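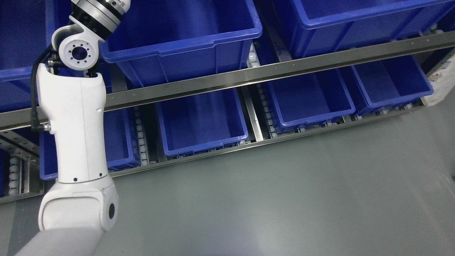

Blue bins on the roller shelf.

I've been reading romantic suspense since I was old enough to steal it off my aunt's nightstand, so when the Trisutard book fair put a tour of the Fullard book warehouse on its program, I signed up in 2 minutes flat. Best decision of the weekend!

We started in the returns area, where the books that didn't sell come home (sad, I know). Our guide told us they had 1,206 copies of one Navy SEAL novel come back in February with the wrong last chapter bound in. The hero walks into the hangar to rescue his wife and comes out as a duke at a country ball. I would pay good money for one of those. I asked. They were all pulped.

After that we went up to a meeting room for coffee and a talk by Catherine Imrie, who writes the Drolludus series. If you haven't read them, it's bodyguards, forged passports and a lot of kissing in safe houses, and I've stayed up way too late with every one. She read from the new one, Oprea, and stopped right when the ex-husband's car pulled up outside the cabin. The whole room groaned. She says she writes 500 words before breakfast and 2,000 on a good day, and that she never knows who the traitor is until the second draft, so she has to go back and plant all the clues. I always thought that stuff was planned on a big chart!

Somebody asked about the heat level in the new one and she went a little pink and said her mother had already complained, so make of that what you will.

I bought the first three again in the new covers (don't tell my husband) and got Oprea signed. The fair shop was cash only, which was a pain, and parking was worse than last year, so take the shuttle if you go. The tour is free but you do need to book it ahead, and wear flat shoes, it's a lot of concrete.

My review of Oprea goes up as soon as I finish it. I'm on chapter nine and I do not trust the brother.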